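Mundville School of Interior Practice
Domestic Surfaces, Unit 4: The improvised shelf
Notes by Martti Heiskanen. Revised September 30, 2018.

These notes cover small raised surfaces made from things already in the room, and the arrangement of objects on the table around them. They replace the May handout. Bring a ruler and kitchen scales to the practical.
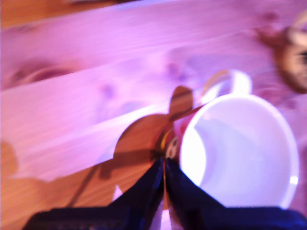
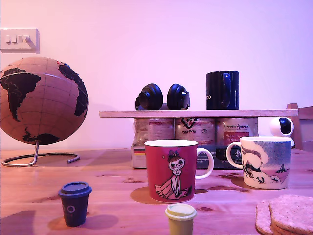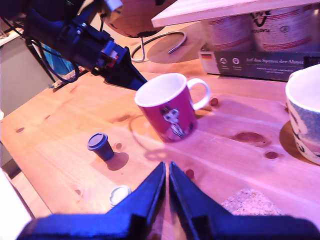
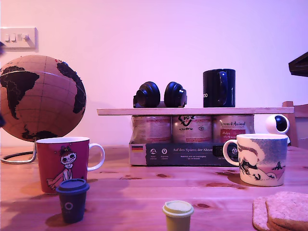
Reading time: 13 minutes

1. Scope

An improvised shelf is a loose board laid across loose supports. Nothing is screwed, glued or clamped. It is a temporary surface and should be judged as one. The questions in this unit are how much it can carry, where the load should go, and what happens to the table surface in front of it.

The second and fourth pictures show a pale board lying on three tins, with a wooden table underneath. In the second picture the board carries a pair of over-ear headphones and a dark navy mug. The fourth shows a dark cardboard sleeve around the lower part of the tins.

2. Supports

A support has to be stiff, stable and the same height as its neighbours. Metal tins meet the first condition without difficulty when loaded from above. The second depends on the ratio of height to diameter. A tall, narrow tin will rock before it crushes, so the side force from a knocked board matters more than the weight standing on it.

The third condition is often missed. Three supports in a row will only share the load if their tops lie in one plane. If the middle one is slightly high, the board rests on it and one neighbour and can seesaw. If it is slightly low, it carries nothing until the board bends down to meet it. Check by pressing lightly on each end of the board in turn. A knock or click means that there is a gap.

Grouping the supports makes them behave more like a single block. A sleeve or band fitted closely round a row of tins limits their movement relative to one another. It does not fix the board to them, and it should not be counted as a fixing in your written work.

3. Tipping

Placing all the supports close together keeps the group compact but leaves long overhangs. The following calculation gives the largest load that can be placed at one end of the board before it tips.

Let the board have mass M and length L, and let its centre lie over the middle of the support group. Let the outermost line of support be a distance s from the centre. The overhang is then L/2 minus s. At the point of tipping:

load x (L/2 - s) = M x s

Worked values for an evenly made board:
Mass of board: 1534 g
Length of board: 70 cm
Distance s: 13 cm
Overhang: 35 - 13 = 22 cm
Load at tipping: (1534 x 13) / 22 = 906 g

With the supports moved apart so that the outermost lines of support are 37 cm from one another, s becomes 18.5 cm and the overhang 16.5 cm. The load at tipping rises to 1720 g. The board is the same and the supports are the same.

Two limits apply. The calculation assumes that the board carries nothing else. An object standing between the outer lines of support will help to hold the board down, and the sum above leaves this out. It also assumes that the load is set down gently. A full mug put down quickly at the end of a board applies a larger force for a short time. For coursework, take half the calculated value as the working load.

4. Placing the load

Put the heaviest object inside the outer lines of support. Light, wide objects may go further out. Headphones are awkward because the ear cups and headband give an uneven footprint, and a trailing cable can pull them sideways. If the headphones are wired, leave the cable on the board and do not let it hang.

A mug has a small base and a raised centre of mass when full. Its handle is also the part most often caught by a sleeve. Turn the handle towards the user but keep it within the front edge of the board. Where a hot drink is likely, use the table and leave the board for dry storage.

5. Drinking vessels on the table

Record each vessel by four properties: height, base diameter, handle direction and whether it stands upright. Colour goes in the remarks column. It is useful for telling objects apart but has no bearing on stability.

Compare the white mug in the first picture with the magenta-red one in the third. The white mug's opening faces the viewer, and from such an angle its base cannot be measured. The red mug shows its side, its handle and its printed figure, so handle direction can be entered directly. Enter "not visible" wherever a property cannot be read. Do not fill the gap from another picture unless you have first established that both show the same object.

Scale needs equal care. The small navy cup with the domed lid, to the left of the red mug in the third picture, has the form of a takeaway cup but is miniature. A student who takes its size from the usual pattern will put every neighbouring distance out by the same error. Set a ruler beside at least one object when making your own record.

6. Flat items

Low items are easily left off a plan. In the third picture a round bottle cap lies on the wood and a cork pad appears at the lower right. Each uses some of the table, and either could leave a mug standing unevenly if its base came down across the edge. Draw flat items first and standing items afterwards.

The wood requires a separate line in the record. Note the direction of the grain and the larger knots. Knots make good reference points, as they do not move when the table is cleared. Measure from the centre of the knot, and mark on the plan which one was used.

7. Tall items beside the shelf

A globe on an open metal stand presents two different outlines: the ring on the table, and the wider sphere above it. The plan must show both. Draw the ring as a full line and the sphere as a broken line. The distance to the end of the board is taken from whichever outline is nearer at the height of the board.

If a globe is to be turned or used with pins, as the cork one in the second and fourth pictures is, allow room for the hand as well. Wall switches above a table need the same allowance. Check the reach from the normal standing position without leaning over the board.

8. Practical

Work in pairs. Use the Oksanen boards from the store; the Jevmont boards are reserved for Unit 5. Supports may be tins, blocks or closed boxes of equal height.

a. Weigh the board and measure its length.
b. Set the supports close together, lay the board centrally and measure s.
c. Calculate the load at tipping and the working load.
d. Place the working load at one end. Note any movement.
e. Move the supports apart and repeat.
f. Arrange the set objects and draw the plan on the Grovix grid sheet, flat items first.

Keep hands clear of the space beneath the overhang. Empty all mugs before starting. Do not test to tipping with ceramic objects on the board.

9. To hand in

One plan at the scale given on the grid sheet, both tipping calculations with units, and the completed vessel table. Remarks should not exceed one page. Calculations without a measured value for s will be returned for correction.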